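Drum snag fault

The drum snag fault is a type of failure in laundry-handling robots in which the arm goes on pulling a garment that is still caught inside a dryer. It was first written up during the Skaradwood trials, a home automation project run by the small robotics firm Trarova, and it has become a favorite teaching case in robot safety - partly because the cause was so simple and took so long to find!

Discovery

Lucyna Kołodziej, a test engineer at Trarova, noticed in December that the arm sometimes stopped with its wrist inside the drum and its motors under full load. The controller reported a successful grasp each time. Of 2040 unloading runs in the logs, 493 had ended in a stop of this kind, most of them filed under "operator pause" and never looked at again.

Cause

Kołodziej and her colleague Kacper Sobczak traced the fault to the way the software judged resistance. Pull force was measured at the wrist and compared with a single fixed limit. A heavy wet towel and a light shirt hooked on a drum rib could give nearly the same reading, so the arm treated both as weight and pulled harder.

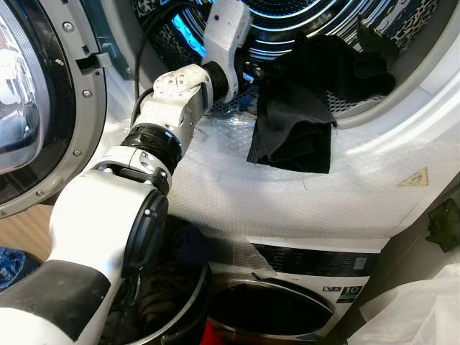
Dark clothes made matters worse. The depth camera often merged two black garments into one, and the planner would choose a grip point on the first and a lift path meant for both. Sleeves wrapped around the wrist in the worst cases, and one run bent a finger joint badly enough to need a new part.

Safety concerns

The stop itself was the real hazard. A stalled arm held its torque for as long as the power stayed on, and a person reaching in to free the cloth could be struck when it let go. Halina Jabłońska's review asked for a timed release and a clear sound before any movement.

Fix

The revised controller, named Tavier, compares force with distance traveled. If the force climbs while the cloth stays put, the gripper opens, backs out and tries from another angle - a lovely bit of plain thinking. In the 509 runs that followed, the arm released every snagged item without help. Tangled drawstrings remain an open problem.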